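Small open carton vs. lidded for bench parts
Forum index > Workshop storage > Boxes, bins and dividers

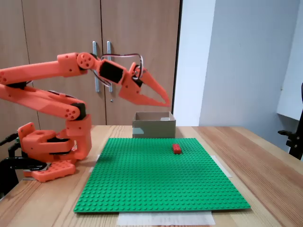
Small open carton on the bench, current position.

skunton_bench
Posted 2026-04-12
I have been using small cardboard cartons for sorting parts at the bench and want to settle on one format before I order more. Contents are mostly M3 screws, heat-set inserts and short cable offcuts. The carton stays open on the tabletop while I work and goes on a shelf afterward.

Two questions. First, do you cut the flaps off or fold them down? Second, is single-wall board good enough for screws if the box gets picked up every day? The supplier (Engebretsen) sells the small size in packs of 20 or 1000, and I would like to avoid buying the wrong thing in quantity.

Jollus
Cut them off. A flap that is folded down springs back after a week and you end up reaching around it. Steel rule, fresh blade, score twice. Run paper tape along the cut edge if you care about fibers getting into the parts.

ivar_t
Disagree with cutting. The flaps carry a good part of the stiffness at the rim. Without them the long sides bow out as soon as there is weight in the box, and then it won't sit square on the shelf. Fold them inside and put one staple through each. You lose two board thicknesses of width and gain a rim that holds its shape.

Jollus
On a large box, yes. On a small one the panels are too short to bow much. I have had trimmed cartons in use since February with no visible change.

ivar_t
What is in them?

Jollus
Cable ties and heat shrink mostly.

ivar_t
So next to no load. He said screws.

sarer_parts
Single-wall is fine up to a point. I weighed one of mine full of mixed M3 and M4 hardware: 1635 g. The walls held but the bottom seam opened, because it was only closed with one strip of tape. Tape the bottom in an H pattern and put a loose piece of board inside as a floor. That solved it here.

I would question cardboard for inserts, though. They are small enough to get under the inner flaps, and then you find them months later. A plastic tray with rounded corners is easier to empty.

skunton_bench
Good point on the seam. Mine has one strip as well. I will try the loose floor first, as it costs nothing.

Trays were my other option, but they slide on my tabletop and the cartons don't.

sarer_parts
Rubber feet. A pack of 5 mm high ones is cheap.

Jollus
Or a bead of silicone on the underside – let it cure overnight before you set it down.

ivar_t
Either works. Before ordering 1000 of anything, make one trimmed and one stapled, load both with the same screws, and leave them on the shelf for about a month. Measure the width at mid-height before and after.

skunton_bench
Will do. I'm ordering the pack of 20 and will post the measurements in this thread.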